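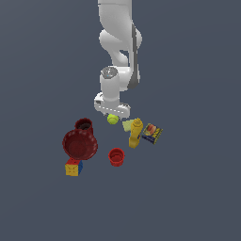
A reader in Skusside wants to know why her building has a rule about how much the rent can go up each year, when the building across the street has no such rule. The answer has to do with a kind of law called rent control.

Rent is money paid every month to live in a home that belongs to someone else. The person who pays is the tenant. The person or company that owns the home is the landlord. The two sign a paper called a lease, which says how much the rent is and how long it stays the same.

When a lease ends, the landlord may ask for more. In a town with rent control, the law sets a limit on the increase. The limit is usually written as a percent, which means a number out of every hundred.

Suppose the limit in the town of Clarkasa is 4 percent and a family pays $1,477 a month. Four percent of $1,477 is $59.08. The new rent can be no higher than $1,536.08. If the limit were 2 percent, the increase could be no more than $29.54.

Rent control often covers only some homes. A law may apply to buildings finished before a certain year and leave out newer ones. It may also leave out houses where one family lives alone. Clarkasa has 653 apartments under its limit. The Ferero Building is one of them. Hsiao Court, on the same block, was built later and is not.

People disagree about these laws. Tenants who support them say that families can plan their spending and children can stay in the same school. Landlords who oppose them say that repairs, taxes and insurance can rise faster than the rent does. Some people who study housing also say that builders may put up fewer apartments in towns with strict limits.

To find out if a home is covered, an adult can look up the address at the town's housing office. The office keeps a list of covered buildings and the year each one was finished.

Words to know
Tenant: a person who pays rent
Landlord: the owner of a rented home
Lease: a signed agreement about renting
Percent: a number out of every hundred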